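Speaker notes — "Two grippers and a head camera: a year in the shared shop"
Slot is 9 min plus questions. DON'T run over like in March.

OPENING
Say hi, say name, say I'm not an engineer. I fix sewing machines. Pause there, people usually laugh or they don't.
Hands up who has folded a T-shirt this week. Then: who enjoyed it. Go straight on, don't wait for answers.
What I wanted: an arm on a bench that picks up a cloth and puts it down flat. Still don't have that. Say so early so no one sits there waiting for the big demo.

WHO DID WHAT
Arne Wunderlich — the printing, all the jaw shapes, most of the bad language.
Remo Morelli — code, cameras, the markers.
Me — springs, screws, cloth, buying tea.
The arm is called Ivo. The hand-held pair never got a name, we just say "the hands". Arne tried calling them Fiken for a month, didn't stick.

WHY HAND-HELD FIRST
Key bit, go slow here.
We started with the arm. Wrong order. Spent the whole winter on the arm, wiring, brackets, a base that rocked, and at the end it could move but had nothing to copy.
Remo's idea: build the gripper twice. One version bolts to Ivo, the other you hold in your fist. Same jaws. You do the chore yourself with the hand version, camera on your head, and the recording is what the arm learns from later.
Cheap. No arm needed for that part. You can do it on any table you can get at.
(If someone asks about cost — plastic, a few screws, the camera was the big one. 300 all in for the hands and camera, not counting Ivo.)

JAWS
Version one: flat fingers. Cloth slid right out. Show with hands how it slid.
Version two: angled, with the cutout in the middle so the jaw can give a little. Much better. Arne drew it on the back of a Nuttall catalog, I still have it, bring it if I can find it!!
Glue-on rubber strips: peeled. Don't bother.
Springs: I had a drawer full of old tension springs from the day job. First time anything in that drawer was usefull.
Gray filament because gray was what we had. Someone always asks.

MARKERS
The black squares on white cards. The camera looks for them and works out where each hand is and which way it's tipped.
Each hand has its own pattern. We mixed them up once, left was right for an entire evening, had to bin the lot.
Keep them flat. A bent card is worse than no card. Ours were paper at first, curled up in a day, went to stiff card.
Keep your sleeves off them. Short sleeves, or roll up.
Don't laminate glossy — glare. Matte only.

CLOTH
Dark cloth on a pale table works best for us. Remo will tell you it shouldn't matter. It matters.
Pick it up, crumple it, lay it down, smooth it, pick it up again. Boring. You get into a kind of rhythm.
Leave ordinary stuff on the table. Arne wanted it bare, Remo wanted it like a real kitchen. Remo won. If the arm only ever sees a bare table it panics at a coffee cup.
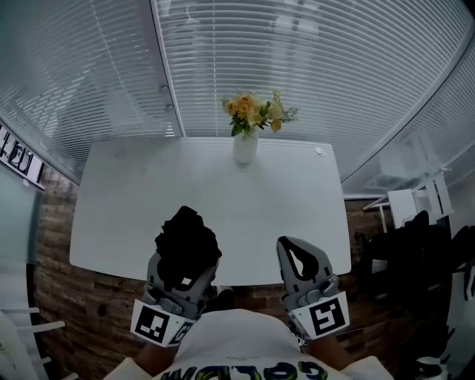

Your wrists get tired before your head does. The hands are heavier at the front than they look, we're moving the mount back on the next one. Take breaks. A tired person makes jerky recordings and then the arm is jerky too, it copies everything.

Also the head camera. You have to look at what you're doing. Sounds dumb. But you glance up when someone walks in and there goes your take.

WHAT WENT WRONG (quick, skip if short on time)
- card lost its place on the mount mid-take, tape wasn't enough, now screwed
- memory card full, didn't notice, twice
- Clellero, the free program we used for sorting takes, renames files when it feels like it. Make a copy first
- Ivo's base. Still rocks. Under it is a folded beer mat and I'm not ashamed

WHERE IT IS NOW
Ivo picks the cloth up most times. Putting it down flat, no. It drops it in a heap and backs off like it's proud.
Next: lighter hands, better spring, mabye a second arm if Arne clears his half of the bench.

END
Print files are on the shop computer, folder is "hands 12/28/20", ask Remo for the password.
Pass the jaws round. GET THEM BACK.
Questions. If nobody asks anything, do the spring story.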